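**Kaiwen Bai: «Uma canção precisa de dormir fora de casa»**

17 de outubro de 2020

O músico Kaiwen Bai publica este mês o seu segundo disco, *Carré*, pela editora Plukmont. Falámos por videochamada durante mais de uma hora. Ele estava no quarto onde gravou quase todas as vozes, e pediu-me desculpa duas vezes por causa do vizinho, que ensaiava trompete.

O disco era para sair em março. As datas dos concertos já estavam marcadas quando as salas fecharam, e a editora preferiu esperar. «No começo fiquei zangado com toda a gente», conta. «Depois escutei outra vez as misturas e percebi que eu cantava muito depressa. Parecia uma pessoa que quer apanhar um comboio.» Regravou cinco temas. Num deles, «Misik», mudou também a letra inteira, e diz que da primeira versão ficou somente o título.

Pergunto-lhe o que significa essa palavra. Ele ri-se e responde que era o nome que a avó dava a um gato da rua. «Há pessoas que escrevem textos compridos sobre o significado. Eu leio com muito respeito, mas é um gato.»

A produção ficou a cargo do duo Erkeo, com quem nunca tinha trabalhado. Durante meses trocaram ficheiros à distância, cada um na sua cidade. Bai confessa que o método lhe custou. «Eu gosto de ver a cara de quem ouve. Se a pessoa olha para o telefone no refrão, o refrão não está bom. Com um ficheiro, tu mandas e esperas, e às vezes a resposta é só "ok".» Apesar disso, considera que os dois produtores o obrigaram a deixar mais silêncio nas canções. A faixa de abertura tem agora apenas voz e um órgão antigo, quando a maquete tinha bateria, cordas e um coro.

Entre o primeiro disco e este passaram cerca de 5 anos. Ele trabalhou numa loja de instrumentos, deu aulas de piano a crianças e compôs para uma peça de teatro que esteve em cena 30 noites. Das crianças fala com especial gosto. «Elas dizem logo quando uma música é aborrecida. Um adulto diz que é interessante.»

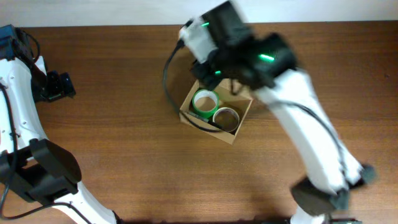

A edição em vinil é de 800 exemplares, e foi Bai quem insistiu em numerá-los à mão. A Plukmont propôs um autocolante impresso, mas ele recusou, e agora admite que o pulso lhe dói. Também quer ajudar nas encomendas da loja da editora, que tem poucos empregados. Disse-me que nessa tarefa aprendeu a dar valor às coisas pequenas, como uma caixa de cartão aberta em cima da mesa com os rolos de fita lá dentro, um deles verde vivo. «Quando a fita está no seu lugar, o dia corre bem», afirma, com uma seriedade que me surpreendeu.

Sobre concertos, prefere não prometer nada. Há conversas com um teatro pequeno, com público sentado e lugares afastados, e ele gostava de tocar o disco inteiro pela ordem, sem falar entre as canções. Pergunto se vai cantar também os temas antigos. «Dois, talvez. Tenho de os aprender outra vez, esqueci-me dos acordes.» O trompete do vizinho recomeçou nesse momento, e Bai levantou-se para fechar a janela.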